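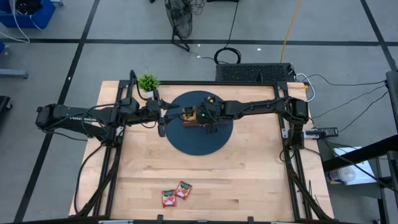

## 4. Oiling a wood top

The label on the Culari oil says one coat protects for a year. We wouldn't count on it. Plan on two thin coats now and another when the surface starts to look pale.

1. Clear the top and wipe it with a barely damp cloth. Let it dry overnight.
2. Sand lightly with the grain. Zesteck sells a "finishing pad" for this job, but plain fine sandpaper cuts just as well and costs less.
3. Vacuum the dust, then wipe again.
4. Pour a little oil on a lint-free cloth and spread it along the grain. Do the ends twice — they drink more than the face.
5. Wait 30 minutes. Wipe off everything still sitting on the surface, even if the can tells you to leave it.
6. Leave it for 9 hours, then repeat steps 4 and 5.

**Caution:** Oily rags can catch fire on their own. Lay them flat outdoors to dry, or soak them in water and seal them in a metal can. Do not ball them up in the trash.

**Note:** Below 50 °F the oil stays tacky for days. A heater pointed at the wood is supposed to fix this. In our shop it left a sticky skin with soft oil under it.

### Plants, mugs and wet things

Put a saucer under any pot, glazed or not. "Waterproof" on an oil can mostly means you have time to grab a towel. Farzana Pirzada left a mug on her test board from Wednesday morning until closing, and the ring took three sandings to remove.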